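Shared Kitchens and Food Waste in Student Housing
Final report, Housing and Everyday Life module
Jasmina Vasić and Masanobu Fukuda

1. Background
The Kovport residence houses 200 students on 9 floors, with a shared kitchen on each. Residents had complained to the housing office of smells and of food left in the refrigerators over the September break. The present study examined how food is stored and thrown away in these kitchens, and whether clearer arrangements would be welcomed.

2. Method
Interviews were held with 23 residents. Each was asked who buys food, where it is kept and who decides when it is thrown out. Six of them also kept a written diary of discarded food. Names have been removed from all answers.

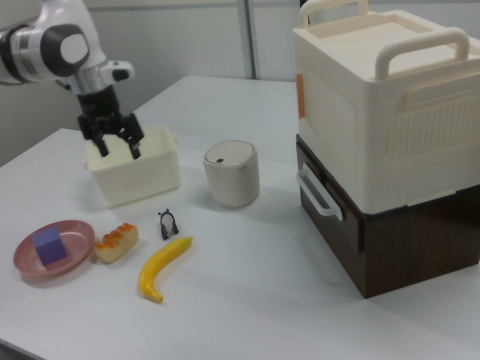 SECTION 3: FINDINGS
Bread and salad leaves were the items most often entered in the diaries. Residents who cooked together reported less waste than those who shopped alone, although the groups were too small for a firm comparison. Several respondents did not know which shelf had been assigned to them. Open containers without a name or date were generally left untouched until a cleaning day.

4. Recommendations
The authors propose that shelves be labelled at the start of each term and that one shelf be kept for food free to all. A copy of the interview questions is given in Appendix B.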